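The woman with the big table

I got to Stavlow a little before 6, which is when the sewing people go home and the owner finally sits down. She'd asked me not to use her name ("everyone in Trosard knows it anyway"), so for Sosum readers she'll just be the owner, which I think she rather likes.

Stavlow is one long room above the old Nuttall seed store. You can rent a corner of it for an afternoon and cut out curtains, or wrap a hundred wedding favors, or lay out the pieces of a quilt without your cat getting involved. What you're mostly renting is the table. It's 100 inches long, it sits right in the middle, and I have been jealous of it since I first walked in.

"It came up the stairs in pieces," she told me. "Four of us, and my brother-in-law still brings up his back at every holiday. I'd measured the room and I'd measured the table and I never once thought about the stairs."

She started out at home, she says, doing alterations at a kitchen table that also had to be a kitchen table. Every evening the whole lot had to come off, pins and all, and every morning it went back on. "I'd lose half an hour at each end. And you'd get butter on things! I did a christening gown on that table, and I swear I didn't breathe for a week."

So when the room came up she took it, for 23 months to begin with, and spent most of her savings on a work surface and good lights. The chairs are whatever she could find. I sat on one that leans to the left and she told me to think of it as character.

I asked about rules, because I'd heard there were rules. She laughed and then recited them pretty fast, so I guess I wasn't the first. No open drinks on the table. No hot glue unless you've put a mat down. Take your own thread ends home with you. If you borrow the long ruler, hang it back on its nail.

"People think I'm fussy about scratches, and I'm not," she said. "Scratches are fine, it's a table. What I can't stand is sticky. You put somebody's silk down on a sticky patch and that's your whole day gone."
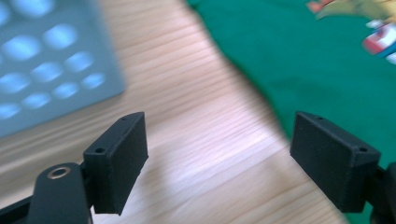 Close up at the Stavlow table.

She wipes down twice, once at lunchtime and once at closing, with a cloth wrung out in warm water and a drop of dish soap, then a dry towel straight after. She's tried the fancy sprays. "They smell like a dentist's office and they leave a film. Dish soap. My grandmother could have told me that, and she did, and I bought the sprays anyway."

The other thing she's learned is to give folks somewhere to put their stuff down that isn't the table. There's a shelf by the door now for bags and coats, and a second one underneath for shoes in January when the stairs get slushy. Before the shelf went up, she says, a person would come in, drop a purse, a scarf and a coffee on the table, and then look around for a place to work.

I wondered if she ever got to use it herself. Sunday mornings used to be hers, but a group of bookbinders wanted the slot and they were so nice about it. These days she comes in early, before the heat's on, and cuts in her coat. She's making a bedspread, 70 blocks, and she's been at it long enough that she's stopped telling her sister when it'll be done.

"I lay it all out, I move two blocks, I move them back," she said. "Then somebody's on the stairs and I have to pick it up again. So I guess I'm right back at the kitchen table."

She walked me down afterward and sent me home with a bag of wool scraps I hadn't asked for. If you want a slot, call in the morning; evenings are full through spring.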